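The trouble with the 30-day declutter

18 Sep 2026

Every March, and again when the schools go back, somebody in Surnden starts a 30-day declutter and the rest of us are invited to feel bad about our cupboards. This time it came through the door on a leaflet from an outfit in Costden called Mesteo. For 170 pounds they'll send a person round for 2 visits, and you get a workbook. I have not signed up. I did borrow the workbook from my sister, who had, and read it over a wet weekend.

Most of it is the usual. You put a thing in your hand, you ask if you've used it in the past year, and if you haven't, out it goes. I've never understood why a year is the magic number. My good suit comes out for funerals and I'm glad to say there wasn't one last year. By Mesteo's rule I should have given it away and then bought another the next time someone died.

Then there is the claim that a clear desk gives you a clear head. The workbook says this on four separate pages and doesn't offer a scrap of evidence on any of them. The clearest desk I ever worked at was in an insurance office, and I spent two years at it in a complete fog. My uncle Lukoševičius did the accounts for half the street at a kitchen table you couldn't see the top of, and he could put his hand on any bill you asked for. Perhaps he was unusual. But the workbook doesn't seem to have met anyone like him, and I'd like to know who it has met. 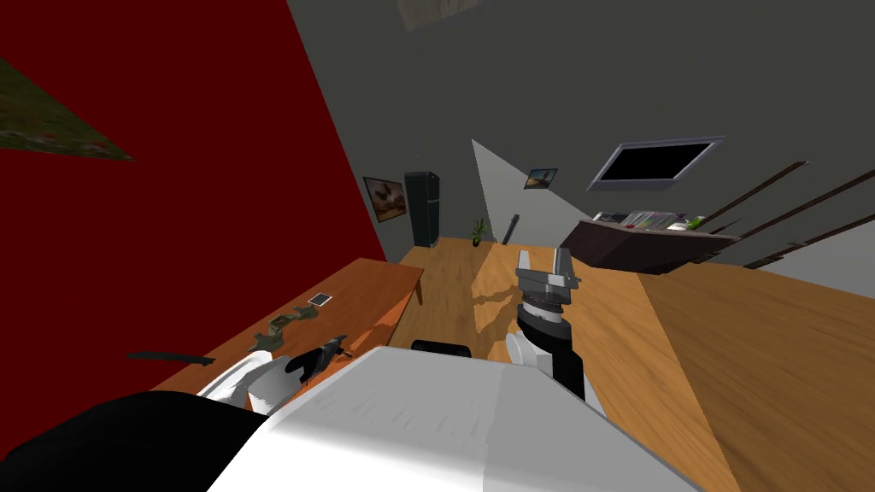

Lionel Roussel wrote in after my last grumble on this subject to say that I was missing the point, that he had cleared his spare room in a fortnight and slept better than he had for years, and that people who mock tidying are mostly frightened of their own lofts.

Well, he may be right about the loft. I haven't been up there since the boiler was done. But I did write back and ask where the stuff from the spare room had gone, and the answer was the garage -- all of it, in boxes, with labels. I don't call that clearing. I call it moving house by twenty feet.

My sister is on day 4, or was when I last rang. She has done the socks and the spice rack and has stalled at the photographs, for which the workbook allows one evening. She's kept every one so far and is thinking of asking for the second visit to be put off. They charge for that as well, it says so on the back page in very small print.

I've got to give her the workbook back on Sunday, if I can find where I put it.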